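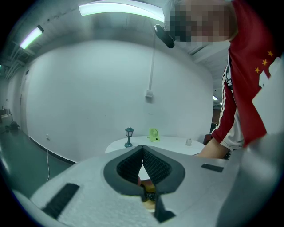

Small items on a round white table, including a teal street-lamp figurine, a lime-green desk fan and a small white cup.

Tabletop miniature

Print this article | E-mail this article
May 2022
By the Skalura editorial desk

A tabletop miniature is a small decorative or working object kept on a table, desk or shelf and made in the form of something that is normally larger. The term covers street furniture, household appliances, vehicles, buildings and vessels. It is usually kept separate from the dollhouse miniature, which is made to a fixed scale and meant to be seen with other pieces of the same scale. Tabletop miniatures are rarely made to scale, and pieces of quite different proportions are commonly set side by side.

Types

Figurines have no moving parts. The street lamp is a common subject, as its outline can still be recognized when much reduced. The typical form has a lantern top, a slender post and a base wide enough to keep the piece upright. Lanterns may be square, six-sided or round. Square lanterns are the simplest to mold, and their panels are often left pale or clear so that they read as glass against a colored housing. In some versions the panels cover a small light. Teal, dark green and black are the usual finishes.

Working miniatures carry out the task of the full-size object on a reduced scale. The desk fan is the best known. A round grille encloses the blades, and the base holds the switch and, in cordless models, the battery. Rectangular bases give more room for a battery than round ones and are less likely to roll if the fan is knocked over. Bright single-color housings are widely sold. Whether the smallest fans should be classed as miniatures or simply as small appliances is not settled – dealers' lists place them under both headings.

Small vessels, such as cups, bowls and pitchers, form a third group. They may be true miniatures or ordinary vessels of low capacity, and the two are hard to tell apart without a measurement. Thin-walled white cups are often translucent, a quality found in fine porcelain, in some glass and in several plastics. Translucency alone does not identify the material.

History

An inventory of the Skavitz house dated 1623 lists "lamps of the small sort, for the table" along with a set of cups. It is not known if the lamps were lit or were kept for show. Later inventories of the same house do not mention them. Molded lamp figurines were sold by the Hedosari workshop in boxed sets of 24, each box containing a single design in several colors. The sets are now usually found broken up.

Arrangement

Pieces are most often set out on a plain, light-colored surface, where colored housings stand out clearly. On a round table there is no natural front row, and tall pieces are generally kept apart from one another so that none is hidden from a seated viewer. The Shakya handbook on display recommends a table 60 cm across for a small group and a clear margin at the rim. Cups and other light vessels placed near the rim are easily brushed off by a sleeve. A working fan should be pointed away from light figurines.

Handling and care

Lamp figurines should be lifted by the base. The post is the weakest part, and most damage occurs where it meets the lantern. A repaired post can be recognized by a slight lean or by a ring of glue under the lantern. Fan grilles are cleaned with a soft dry brush after the power has been disconnected. Cups may be washed by hand – painted ones in lukewarm water only.

See also: Dollhouse; Figurine; Desk fan; Street light

Print this article | E-mail this article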